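Robot minders wanted, June start, Zotik test floor

Our bottle-handling robot let go of its grip mid-move last month, and the stop button took far too long to do its job – no one got hurt, but I want that fixed. I'm looking for two patient people to stand at the table with me and log every slip.
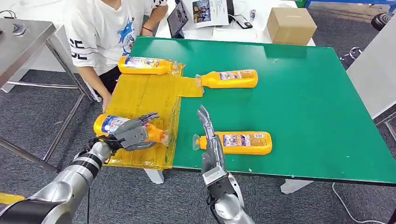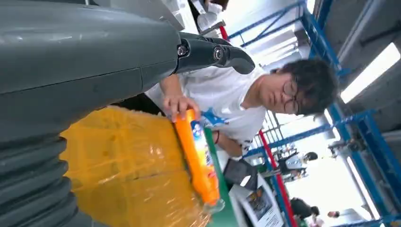 It's 20 hours a week for 84 days, and I'll train you on the stop button first! No robot experience needed. Write to me, Ebere Bashir, at the Zotik front desk.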